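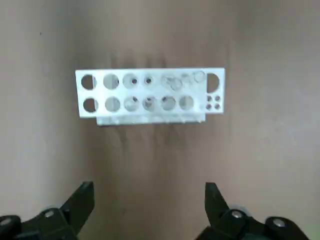
The gripper matters less than the controller, in the view of Skála, which supplied one of the two units now being compared at the Rernthorpe laboratory. The company wrote that most handling errors with round glassware begin before the fingers close, and it asked that the time allowed for approach be the same for both sides. Rernthorpe has agreed to the request.

RERNTHORPE, 5/6/21. The Rernthorpe automation laboratory has opened the second stage of its comparison of robot controllers for handling laboratory glassware. The units under review are the Skála controller and the Broson controller. Both are used with the same arm, the same two-finger gripper and the same wrist camera, so that any difference in results can be traced to the controller and its settings.

The task is limited to test tubes and a standard white rack. The arm must approach the rack, grip a tube, and set it into the opening named in the work order. Clear tubes were chosen at the request of Lutov, the firm that is paying for the study and that plans to automate part of its sample storage. Lutov reported that its present system handles capped plastic vials well but performs poorly with open glass.
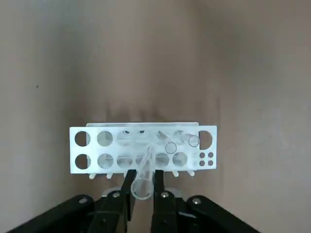

Each controller will complete 700 placements under fixed lighting, followed by a shorter series of 40 in which the rack is moved between attempts. A placement is recorded as successful only if the tube is released in the correct opening without a second grip. Broken or dropped tubes are recorded separately and do not end a series. Finger force is set once at the start of each series and may not be changed until it is complete.

The first stage, finished last November, covered the arm alone and consisted of 4,000 motion cycles with no load. The laboratory found no difference between the controllers large enough to affect the present work. Those results were sent to both suppliers, and Broson has since provided a software update, which will be used for all of its runs in the second stage.

Grip settings and camera calibration files will be released together with the final report. Suppliers will have 7 working days to review the figures for errors of fact before publication. Requests for the first-stage data may be sent to the Rernthorpe laboratory office in writing.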